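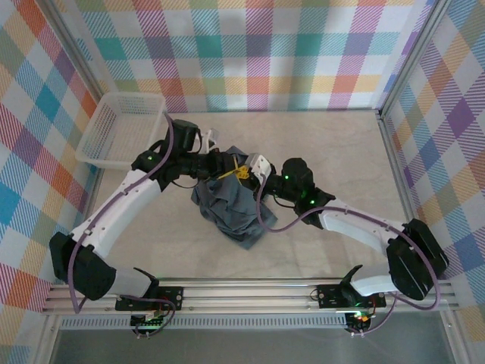 A cotton cloth has no fixed shape until it is folded, and most of the trouble in a linen cupboard follows from that. Plates stack because plates agree with one another. Cloths agree only if the same folds are made in the same order each time.

Halima Biwott has supplied table and kitchen linen to small hotels from a unit in Clamura since 2011. Her stockroom holds 1056 pieces in rotation, of which 356 are dark cloths in greys and blues. The dark ones are handled separately. They shed pale lint badly for the first few washes and collect it for the rest of their lives.

Her method starts with the edges. A cloth dropped in a heap is lifted by any hem that can be reached, and the fingers are run along it to the first corner. The second corner is found the same way, travelling down the short side. Picking at the middle of the heap only tightens the folds. Once two corners are held, the cloth is shaken once, laid down and smoothed outwards from the centre with the flat of the hand.

The first fold is lengthwise, hem to hem, with the label inside. The second brings the short ends together. Large cloths take a third fold in the same direction. Biwott's staff use a card template cut to the depth of the shelf, and a cloth that overhangs it is opened and started again.

Surface matters more than beginners expect. A polished worktop lets the lower layer slide while the upper one is being straightened. Felt grips too hard and leaves fibre on dark fabric. The Clamura unit uses a matt board in a pale neutral colour, wiped down at the start of each shift. Against it a dark hem can be followed easily, and lint shows less on the board than on the cloth, so the cloth is inspected after folding under a side lamp.

Wafula Minja, who runs the laundry at the Muli guest house, disagrees on one point. He folds in thirds. A cloth in thirds hides both raw corners and stands up on its edge, so it can be filed upright and pulled without disturbing its neighbours. It also takes longer. Minja timed a batch of 100 in December and accepted the difference.

Storage is the simpler half. Perforated plastic baskets have replaced lidded boxes at both sites. Air passes through the sides, and a cloth put away slightly damp has a chance of drying before it smells. Rectangular ones waste less shelf than round ones. They should be filled to 3 centimetres below the rim and no higher, or the top cloth creases against the shelf above.

Cloths that have lost their square are withdrawn. The test is to fold once and look at the hems: if they miss each other by more than a finger's width, the piece is cut down for cleaning rags.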